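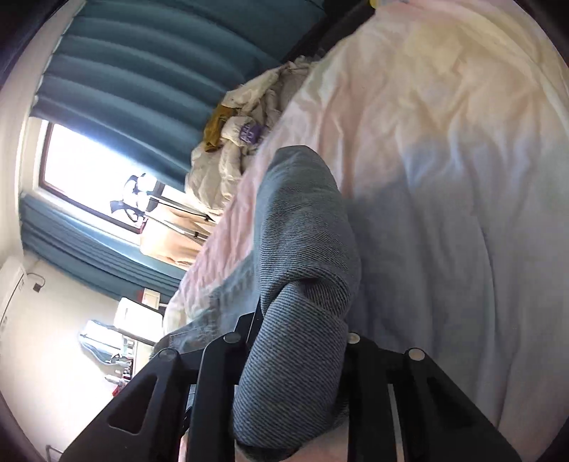 Skerker delays robot purchase, puts hand grippers first

March 12, 2026

Laundry service Skerker will not buy its first folding robot before November, the company said on Thursday. The money set aside for this year will go to hand-held grippers and to the hours of the people who use them.

The first plan was to order two robot arms for the Pletham site in the spring. Carys Lougher, who is responsible for equipment at Skerker, said the quotes were clear for the arms but not for everything that comes after.

"The arm has a price, and you can read it," she said. "The teaching has also a price, and it was not in any of the offers we received."
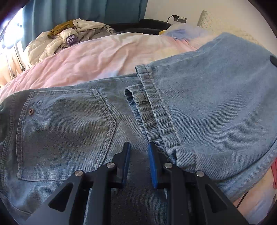
Jeans on a bed, with the two fingers of a hand-held gripper just above the denim.

Under the new plan, grippers are used by hand in ordinary bedrooms, on clothes and bedding as they lie there. The recordings are later given to the supplier, Ots, which must show a result on them before Skerker signs for an arm. The company wants around 200 hours of recordings by the end of summer.

Denim and thick knits are the first materials on the list. Towels were taken out of the budget because Ots has already enough of them. 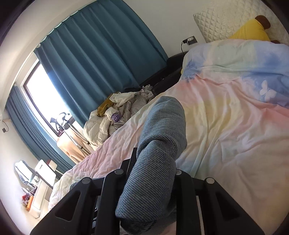 Miłosz Gajewski, who prepared the budget, said that spare finger pads and storage for the recordings are now separate lines. In the old version they were both under "other", and this line was too small already in the first month. He also asked for 100 paid hours for checking the recordings, and this was approved.

Not everybody is satisfied. Site manager Nkrumah Frimpong said Pletham had already cleared floor space for the arms and will now pay rent on it until winter.

Skerker will ask for new quotes in the autumn. A second supplier, Trutusetti, is also invited to make an offer.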